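3.2 Setting of the study and the framing task 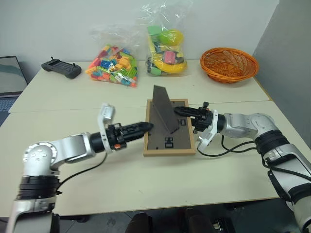 Figure 1. Picture frame with a light wooden border and a dark gray backing board, on the work table.

Small framing shops have received little attention in the literature on craft retail. Most of the earlier work looks at bakeries, tailors and repair shops, where the customer comes back often and the price is more or less known before the visit. Framing is different. The customer comes seldom, brings an object that has personal value, and usually has no clear idea what the work should cost. For this reason we considered the framing counter a good place to study how people talk about price when they have nothing to compare it with.

The data were collected in two shops, which we call Venlow and Gillomau. Venlow is in the centre of a middle-sized town, next to a pharmacy, and has kept the same owner since it opened. Gillomau is in a suburban shopping street and sells also art paper, paints and greeting cards. Both shops cut their own mats and join their own mouldings, but both also keep ready-made frames in standard sizes for customers who do not want to wait. The owners gave written consent, and a notice at the door informed the customers that conversations at the counter were being recorded for research.

In total we obtained 738 counter conversations. From these we removed the ones where the customer only picked up a finished order, and the ones where the recording was not clear enough to follow both speakers. The conversations were transcribed by Chia-hao Hsu and Lucrezia Amato, who worked separately and compared their transcripts afterwards. Where they did not agree on a word, the word was marked as uncertain and was not used in the analysis.

Our unit of analysis is the price episode. We define it as the part of the conversation that starts when either speaker first mentions cost, directly or indirectly, and ends when the talk moves to another matter and does not return within the next two turns. Indirect mentions were more difficult to code than we had expected. A customer who says "it is only a poster" may be speaking about cost, about taste, or about both. We counted such remarks as price talk only if the framer answered them as price talk, for example by offering a cheaper moulding.

Each episode was given one of eight codes, which are adapted from an earlier scheme by the second author for tailoring shops. Some codes needed to be changed. In tailoring, the worker can point to the cloth and to the hours of sewing. In framing, a large part of the cost is in components that the customer seldom thinks about, such as the backing, the mat, and the glass with its coating. The code "showing the hidden part" was therefore added, for episodes where the framer turns a frame over, or takes a sample apart, in order to explain the price. This happened more often at Venlow, where the owner keeps samples on the counter for this purpose, than at Gillomau, where the samples hang on the wall behind the till.

In addition to the recordings, we carried out interviews with 70 customers after their visit. The interviews were short and took place outside the shop. We asked what they had expected to pay, what they were told, and whether there was a moment in the conversation when their opinion of the price changed. Abdul-Rahman Wumbei led the interviews at both places, so that the manner of asking would stay the same. Customers who had ordered work on a family photograph were often willing to talk longer, and they tended to speak of the object before they spoke of the money. We return to this point in section 4.3.

Two limits of the setting should be mentioned. First, both shops are independent, and we cannot say if the same patterns would be found in a chain store, where the staff read the price from a screen and have no right to change it. Second, recording started in February, after the busy season before the holidays. The owner of Gillomau told us that in December customers ask fewer questions about cost and more about the date of pick-up. We have no recordings from that period and so could not examine her remark.

The coding was done in the same order as the recordings were made. Normand Cormier coded all the episodes, and Styliani Tzavaras coded a part of them a second time without seeing the first codes. Their disagreements were mainly in the indirect mentions described above, and are listed by type in Appendix B.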